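What the Arm Costs After You Buy the Arm

By Wakana Oshima

When a small company decides to buy its first robot arm, the meeting is usually about one number. It is the price on the quotation, and everyone around the table looks at it for a long time. I have sat in such meetings myself, on both sides. My opinion is that the number is correct and that it answers a small question.

Miyuki Yoshida keeps the equipment plan at Briltenis, a firm that packs mixed household goods for other sellers. In March she was given the task to prepare a budget for one test cell. The supplier, Kuroda, offered an arm, a controller and a two-finger gripper. Her director expected that she would add the table and then send the order.

She made a list instead, and the list grew to 117 lines.

"The arm was line one," she told me. "I wrote it first and it was easy. Then I wrote the fingers of the gripper, and I stopped for two days."
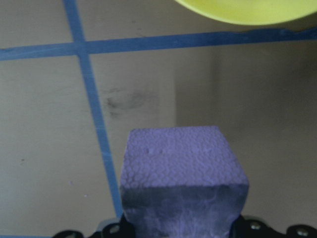

Fingers are a good place to stop. They are small parts and they wear, and a soft object needs a different grip from a hard one. Yoshida put in three pairs for the first year. She also put in foam blocks, plates and bowls to practise with, and the tape to mark the table. Her director asked why tape must be in a capital budget. She moved it to consumables and kept the amount.

The next big group on her list was what she calls "the side table". It means power supplies, cables, adapters, the laptop and the place to put all of them. In the quotation from Kuroda this group was one line with the word "accessories". In her plan it has 43 lines.

I asked other buyers about this, and their experience was similar. A planner at Wuken, who makes budgets for training rooms, said that she always measures the floor for the arm and then measures it again for the things that belong to the arm. The second area was bigger every time. She now asks for aluminium profile early, for it is often late, and for more power sockets than the drawing shows.
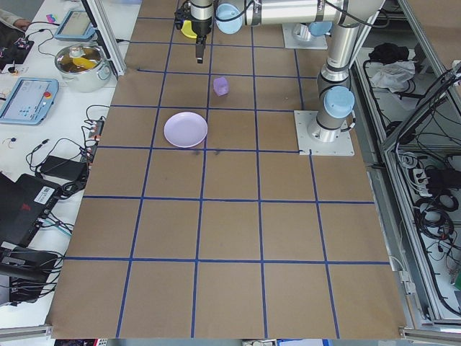

The arm over its taped grid, with cables, laptop and cooking pot on the white table beside it.

Then there is the time of people. Yoshida planned 200 hours of staff time for the first season, and this was the line which her director wanted to cut. A person must stay near the cell, put objects back to their places, change a program and write down what went wrong. These hours are not on any quotation, so in many firms they are taken quietly from another department. Yoshida did not agree to that. She wrote them with the name of the department and the month, and they stayed in.

She had one more wish, software from Rillow for planning the movements, with a licence paid every year. She left it for the second budget. I think this was wise. A licence that starts before the table is ready is money for waiting.

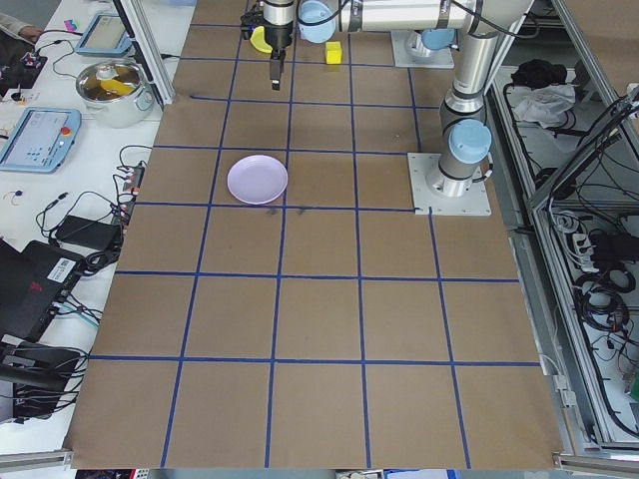
Should a small firm rent a cell before it buys one?

Renting is sensible if you do not yet know which objects the arm must handle. Ask for a price which includes the gripper and the training of one person, and check who pays for the transport back. If the objects are already known and the work will continue for more than a year, compare the full rent with the full list, including the staff hours.

Yoshida's plan was accepted with two changes. The spare controller was removed, and the reserve was made a little larger. She still adds lines to the list when she finds them, and the last one, when we spoke, was for labels to put on the cables.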